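About Us

Skavthorpe Meetings & Stays
Conference rooms, guest rooms, one front desk

Home
About Us
Rooms
Meetings
Eat & Drink
Getting Here
Contact

Who we are

Small conference hotel, north end of downtown Skavthorpe, two blocks up from the river. 91 guest rooms. 23 meeting rooms, from the boardroom on the mezzanine to the Farquharson Hall, which seats 400 theater style. Fewer for banquets, ask us, depends on the stage.

We do meetings first. Weddings yes, reunions yes, the odd chess weekend. But the building was put together for people with name badges, and most of what we do all day is get those people fed, seated, plugged in and back out to the parking deck on time.

How it started

Two businesses, really. The Cokness Hotel was the tall half, beds and a coffee shop. The Sikside Hall was the low half, a trade hall with a loading dock and not much heat. For years groups met in one and slept in the other and walked across an alley in January with their coats over their heads. Different owners, different invoices, different keys.

Cường Văn ran banquets at the hotel back then. Diệp Kim booked the hall. They were on the phone to each other most days anyway, so when both leases came up they put in one offer for the pair. The alley got a roof, then walls, then carpet. It's now the Link, and it's where registration tables go.

The names stuck around. Guest rooms are still the Cokness side, meeting rooms are still the Sikside. Signs in the elevators say so. If a staff member says "over on Sikside" they mean through the Link and down the ramp.

What we do

Meetings and conventions. Trade shows up to the size of the hall. Training days, exams, board retreats, product demos, regional association things. One contract covers rooms, space, food and AV. One bill at the end, itemised however your accounting people want it.

You get one planner from first call to last box out the door. Not a sales person who hands you off. Same name on the emails, same cell number, on site from setup on the first day. 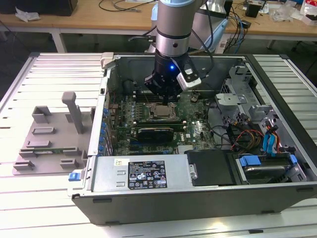

Planners carry six or seven groups at a time, tops. If yours is off sick Diệp picks it up herself, she reads every event sheet the night before regardless.

Hold dates cost nothing for two weeks. After that we ask for a deposit. Moving a date is free once, if the new one is inside the same year and the space is open.

Rooms

All 91 were redone in stages, fourth floor last. Queen, double queen, and corner kings on the river side. Desk in every one, a proper desk, with outlets on top of it and not behind it. Blackout curtains. Coffee maker, ironing board, small fridge. No minibar, we took those out, no one missed them.

Group blocks come with a booking link your attendees can use themselves. Pickup report every Monday. Cut off is three weeks out unless we've agreed something else in writing. Rooms not picked up go back into general sale and we dont chase you for them as long as you're within the attrition terms, which are on page two of the contract and are written in normal English.

Early arrivals: bags go in the luggage room behind the desk. Check in at 3, sooner if it's clean.

Food

Everything out of one kitchen, on the Cokness side. Breakfast from 6:30, hot, included for group guests. Lunches plated, boxed or buffet. The street level restaurant is called Farquharson's, same as the hall, yes it confuses the delivery drivers. Outdoor tables when the weather lets us. Open to the public, so if you want a corner of it for a speaker dinner tell us early.

Dietary needs go on the event sheet and then on a card at the place setting. Send them by the Friday before and the kitchen is happy. Send them the same morning and the kitchen will still do it.

Coffee breaks are refreshed at the half hour. Cường is firm on this one. He worked too many banquets where the urns ran dry at 10:15 and everyone stood there holding a cup.

Getting the room right

Setups are drawn to scale and sent to you before anyone moves a chair. Classroom, theater, rounds, hollow square, U. Changes free up to 24 hours ahead. After that we'll still do it, might be a labor charge, we'll say so first.

Loading dock on Sikside, level with the hall floor. Two bays. Freight can arrive three days early and we'll store it. Label it with the group name and the show date please, not just the contact's name, we've had pallets sit around while everyone tried to work out who Steve was.

Power drops, rigging points and wifi are on the spec sheet, link at the bottom of the Meetings page. If your exhibitors need something that isnt on it, call. Usually doable.

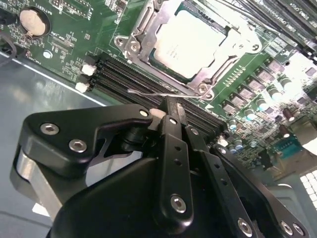
Diệp Kim says the spec sheet is the thing she would have killed for in her hall days, when every exhibitor got a different answer depending on who picked up the phone, and that she still updates it herself after each show. She'd also like it known that the ceiling height printed in the old brochure was wrong, the current one is right, and please throw the old one away.

The people

94 on the payroll at the moment, kitchen and housekeeping being the biggest teams. A good share came over from one or other of the old businesses. Banquet crew cross trains with AV so there's always someone in the hall who can fix a mic.

We hire year round. Front desk, banquets, setup, housekeeping. Shifts posted three weeks out. Meals on shift. Apply at the desk or through the Contact page, ask for the hiring form.

Around here

River path is out the back door, turn left. Farmers market on the square Saturday mornings. Train station is a ten minute walk, the shuttle runs if you have bags, call down from the platform. Parking deck on Cokness Street, entrance is on the one way side so go round the block. Validated for overnight guests and for day attendees if your group has it in the contract.

Come see it

Walkthroughs any weekday, after 2 is best as lunch is cleared by then. Allow an hour. Bring your floor plan from last year if you have one, it saves a lot of guessing. Coffee's on us.

Call the desk and ask for events, or use the form. We answer same day, next morning if it comes in after 5.

Request a quote
Download spec sheet
Directions and parking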